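FOR IMMEDIATE RELEASE
14/02/2019

Zepeda Athletic name Rutilio Carrillo as head coach

Former captain steps up from assistant job. Two-year deal. Starts right away.

Zepeda Athletic Soccer Club has named Rutilio Carrillo as head coach of the men's first team. He takes over from Leopoldo Camacho, who is moving upstairs to run player recruitment. Contract runs two seasons, with a club option on a third.

Carrillo, 41, played 300 games for the club as a center back, most of them as captain. Retired with a bad knee and went straight into coaching with the under-19s. Been Camacho's assistant for the last four seasons. Knows the squad, knows the league, knows every bad bounce on our field.

"I came here for a trial with one bag and a pair of borrowed cleats," Carrillo said. "Leo taught me most of what I know about this job and he's only moving down the hall, so I'll be bothering him plenty. The players know what I expect. We start with defending and we go from there."

Camacho leaves the bench after 19 years in charge, the longest run of any coach in club history. Two league titles in that time, three cup finals, one relegation and the promotion that came right after it. He will stay on the bench for the next home game as a guest of the new coach and then hand over the whistle for good.

"It was time," Camacho said. "I don't sleep after losses anymore and I don't sleep after wins either. Rutilio is ready. He was ready two years ago, I just wasn't."
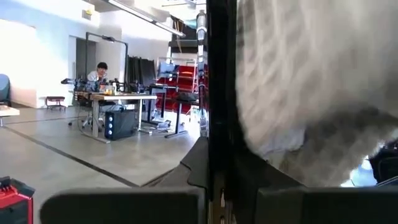 Coaching staff

Xóchitl Magaña joins as assistant coach from Bendum Rovers, where she ran the reserve team. She will handle set pieces and opposition scouting. Karla Bautista stays on as goalkeeper coach. Fitness coach position is open, applications to the club office by the end of February.

Club president Ailbhe Dolan said the board talked to three outside candidates before making the call.

"All good people, all good interviews," Dolan said. "But Rutilio came in with a plan for every single player on the roster, including a couple we thought were leaving. The vote was quick. Leo has given this club a huge part of his life and we are very glad he isnt going far."

First game in charge

Carrillo's first game is at home to Jollard United in the league. Kickoff 7:30 p.m., gates open at 6. Capacity at the Flerura Road ground is 3000 and 520 seats in the east stand are being held for youth players and thier families, free of charge. Pick those up at the ticket window with a club card. All other tickets at regular prices, season tickets valid as normal.

There will be a short presentation to Camacho on the field at halftime. Former players who want to take part should call the office ahead of time so we can sort out passes.

Media

Carrillo, Camacho and Dolan will take questions in the clubhouse at 11 a.m. the morning before the Jollard game. Enter by the side door, main gate is locked until noon. Parking behind the west stand. One-on-one time with Carrillo is limited, ask early. Player interviews after training only.

Press contact: Media Office, Zepeda Athletic Soccer Club, Flerura Road.

ENDS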